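Inicio | Cuadernos | Taller de acabados | Ensayos | Archivo | Buscar

Última actualización: 22 de agosto de 2021

Cuaderno de taller. Acabado al aceite en tableros de mesa, serie Bedoya

Retomo la serie que quedó parada en enero. Objetivo: decidir si se mantiene el aceite duro Vornska como acabado de tablero o se pasa al Brundau de dos componentes. Interesa el tono final sobre madera de veta fina y el comportamiento frente a cercos de agua.

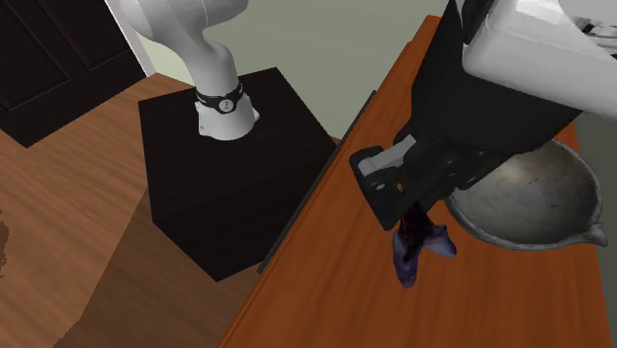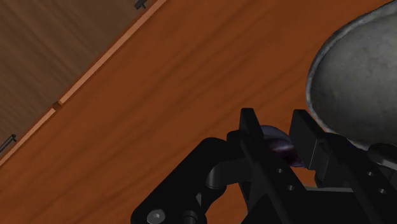 Preparación. Lijado a 120, 150 y 180, siempre a favor de veta. No subir a 240: en la tanda anterior el poro quedó demasiado cerrado y el aceite se acumuló en superficie. Aspirado entre granos y paño apenas húmedo antes del último para levantar el repelo. Secado completo antes de volver a lijar.

Probetas. 28 en total, cortadas del mismo lote para no mezclar humedades de partida. Cantos sellados con goma laca. Numeradas a lápiz por la contracara; el rotulador migra con el disolvente y ya estropeó una serie.

Aplicación, Vornska. Dos manos con espátula de plástico, retirando el exceso a los 15 minutos con almohadilla blanca. La segunda mano arrastra polvo con facilidad. En las probetas de testa la absorción fue irregular y hubo que reponer producto en los bordes.

Aplicación, Brundau. Una sola mano. Mezcla por peso, no por volumen: el endurecedor es más denso y con jeringa salían proporciones distintas en cada bote. Vida de mezcla corta, conviene preparar poca cantidad. Consumo total de la tanda: 491 g, pesado el recipiente antes y después, sin descontar lo que retienen las almohadillas.

Resultados parciales. El Brundau amarillea menos en los tonos claros. En los anaranjados la diferencia con el Vornska no se aprecia a simple vista; falta medirla con colorímetro. Tacto más seco en el Brundau. Brillo parejo en ambos, salvo 9 probetas del Vornska con zonas satinadas, todas del mismo extremo del estante. Sospecho de la corriente del extractor. Repetir con el estante girado.

Ensayo de agua. Vaso mojado por la base, sin posavasos, más de 2 horas. Cerco leve en el Vornska, que se va con una pasada de almohadilla y aceite de mantenimiento. En el Brundau, marca apenas visible a contraluz. Café y vino, pendientes.

Seguridad. Los trapos, al bidón metálico con agua y tapa. Ayer apareció uno doblado sobre el banco.

Pendiente:
- Pedir almohadillas blancas a Movthorpe, quedan las del cajón y están usadas.
- Calibrar la balanza pequeña; deriva al encender.
- Probar el Brundau sobre tablero ya aceitado con Vornska, lijado solo a 180. Si agarra, se ahorra el decapado de las mesas antiguas.
- Anotar la humedad relativa al inicio de cada mano. Hoy se me pasó en la primera.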